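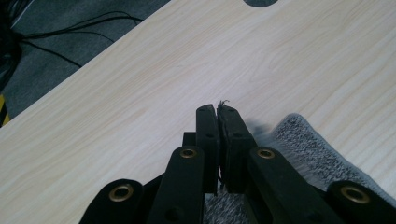

Hand-held gripper over the gray knit cloth, Jutus open day, Brestonbridge.

Review: Jutus hand-held gripper, tried at the open day
By Mafalda Barros
June 13, 2025

Print this page | E-mail this article

Jutus opened its Brestonbridge workshop to visitors last week and I went with my sister Lurdes, who sews for a living and has strong opinions about anything that claims to handle cloth. The company builds grippers for robot arms. It also makes a version of the same gripper that a person holds and squeezes, and that was what I wanted to try. Visitors could sign up for a turn at the table, and we each got two.

The idea of the hand-held version is simple. You do a job with it, such as folding a towel or putting a sock in a bin, and the motion is recorded so a robot with the same fingers can learn from it. Jutus sells it mostly to labs and small shops that want to teach their own machines. I can't review the robot side, as the arm was only run for a short demonstration before lunch. This is about the tool in the hand.

Build

The gripper is black all over except for the brass-colored eyelets at the joints. The fingers are two upright pads on flat linkage arms, and when you squeeze the handle the pads come together and stay parallel. I checked this with a business card and it held flat. There was a little side play in the unit I had. Lurdes had a different one with less play, so it may come down to how much use each one has seen.

Our host said the open day units had been in daily use since March. The finish still looked good. The handle is hard and a bit wide for my hand, and by the end of my second turn my palm was sore. A softer grip would help. Jutus says one is being worked on but gave no date.

Picking up cloth

We worked at a pale wood-grain table with a gray speckled knit laid on it. The task was to take hold of the cloth near an edge, lift it, and lay it over on itself. The first few tries I came down too far in and got a thick bunch. Once I learned to come in low and close slowly, I could pinch a single layer most of the time.

The pads grip thin things well. They will hold on to a thread or a bit of fuzz as firmly as they hold a hem, and with a knit that matters. You can close on a loose strand, think you have the cloth, and lift nothing. Lurdes did this more than once and said it would snag a good sweater. I agree with her. On woven cotton napkins, which we tried on our second turn, it was not a problem.

What you miss is touch. With your own fingers you know right away if you have one layer or two. With this you have to look. The view past the pads is decent, though the linkage gets in the way if you lean over it - better to sit back a little and look from behind.

The visit itself

The day was free and well run for the most part. We were told to expect a group of 49 and that sounds right. The turns were kept short, which was fair to everyone but left little time to get used to the tool. The talk on how recordings are cleaned up ran long and was hard to hear from the back. The coffee came from Pinheiro down the street and was very good.

Parking is poor. We left the car in the Flellusville lot and took the bus, and I would do the same again.

Who should buy it

If you have a robot to teach, the hand-held gripper is easy to learn and seems solid. I was doing passable folds by the end of my second turn. If your work is mostly loose knits, ask Jutus to let you try your own material first. They told me they will do that by appointment. Spare finger pads are $76 a pair, and I would want a set on hand.

Good: parallel pads, holds thin edges, quick to learn.
Not so good: hard handle, catches on loose threads, some side play.

Related items
Brestonbridge workshops open to the public this summer
Bench lamps under $200
Lurdes Barros on mending heavy knits
Flellusville repair fair: what we brought home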